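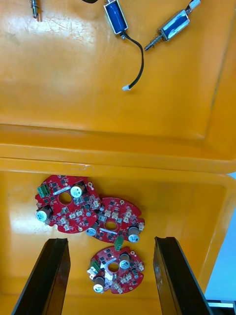
Plimbridge Parts Swap: What Came In

Every June the Plimbridge electronics club lets its members clear out their workbenches, and every June the members go home with more than they brought. Captions are by Sum-yee Kwan, who has wanted most of it at one time or another.

The yellow-orange tote, first pick of the evening. Round red circuit boards in the lower part, each with a hole through the middle, ideal for anyone whose project has been waiting on a doughnut-shaped board. I have met two such people. Both are me.

Same tote, upper part: small push-pull solenoids with blue coils and silver metal around them. One still has its little white connector, so please don't snip it off "to save time." Rostyslav Palamarchuk has already asked for a pair to build a door latch. His last door latch locked him in the garage for 5 hours.

Anything from the tote is $2 apiece, cash or a convincing story. The tote itself stays with the club. It has scuffs, and we've grown attached to them.

Pickup is June 11, 2025, at the Bustamante Street hall. Bring a bag, and measure your shelf before you leave home.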